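Unit 7: Finishes for Interior Woodwork
Course handout, Furniture Care and Repair

7.1 What a finish does

A finish slows the exchange of moisture between the wood and the air. No finish stops it. Wood in a heated room gives up moisture through the winter and takes it back in summer, and it moves across the grain as it does so. A good film reduces the speed of this movement and so reduces the risk of splits at the ends of boards.

The second function is protection against dirt, abrasion and spills. The third is appearance. Clear finishes deepen the colour of the surface and raise the contrast between early and late growth. Oil does this more than water-based varnish, which leaves pale timbers close to their sanded colour.

7.2 Reading the grain before work starts

Establish the direction of the grain first. Sanding, scraping and the final brush strokes all follow it. On a board with straight grain this is simple. On boards with interlocked or wavy grain the direction may reverse within a short distance, and test strokes should be made at both ends.

View the surface under light from one side. Light from directly overhead hides scratches, and a shadow lying across the work can be mistaken for a change in tone. 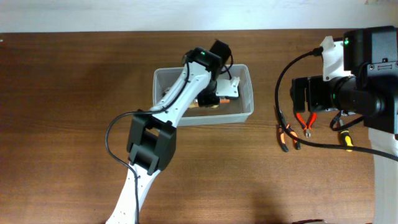 Fig. 7.1. Horizontal grain in medium and darker browns on a wooden tabletop.

7.3 Types of finish

Penetrating oils. These soak into the outer fibres and harden there. They are easy to apply and easy to patch, but give limited protection against standing water. Apply a thin coat, wait, and wipe off all surplus. Surplus left on the surface turns sticky and must be removed with solvent. Cloths soaked in drying oil can heat up and catch fire without a flame – spread them flat outdoors to dry, or place them under water in a lidded metal container.

Shellac. Dissolved in alcohol and applied by brush or pad. It dries quickly and sticks to almost any clean surface. It is damaged by alcohol and by heat, and is a poor choice for dining tables. As a sealer under other finishes it should be free of wax.

Varnish. Forms a hard film on the surface. Resistance to water and wear is high, but local repair is difficult, as a new coat does not melt into the old one. Sand lightly between coats to provide a key.

Wax. A dressing for use over another finish. Used alone it gives little protection and attracts dust.

7.4 Removing an old film

Stripper softens the film; a blunt scraper lifts it. Work in small areas and keep the surface wet until it is scraped. Veneered parts need particular care – the stripper can reach the glue line through open joints, and heavy scraping will cut through the face. Before stripping, take off handles, hinges and catches. A clear-sided tub such as the one in Fig. 7.2 is suitable for the tools needed at this stage.
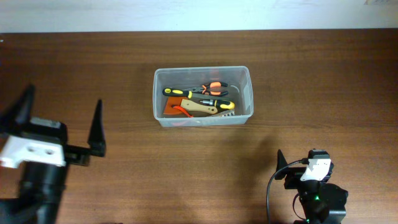

Fig. 7.2. Hand tools in a translucent plastic bin.

Fittings should be removed before any finish is stripped, and each one marked with its position. Old screws are often seized. Clean out the slot, press the driver in firmly and turn slightly clockwise before attempting to withdraw the screw. If the head has sheared and part of the shank stands proud, grip it with pliers, of the kind with orange and black handles in the bin, and turn steadily. A shank broken below the surface should be left until the film is off. Do not lever against a finished face without a thin card or scrap of veneer beneath the tool.

7.5 Record for the practical

For the test panel, note the timber, the grit used last, the finish, the number of coats and the drying time between them. Keep the panel flat while it dries. Panels finished with Akwood oil are to be stored apart from the varnished set.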